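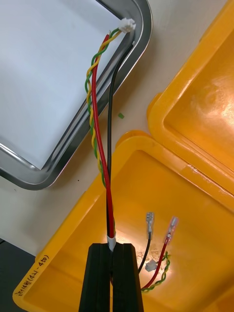 *Checked by Ngọc Lại, Pririk cell, April*

**Pre-run check: harness pick, Korolo planner**

- [x] Grip force limit loaded from config. Fingers close just below the white band, lovely!
- [x] Wrist camera calibration under the limit after 41 poses.
- [x] Tray and yellow case both in the collision model. Lid modelled open — please keep it that way.
- [ ] Wire segmentation. Red is great, but the yellow and green twist still splits into two masks. Log 773.
- [x] E-stop drops the control loop cleanly.
- [ ] Clear the green scrap off the table before the next run.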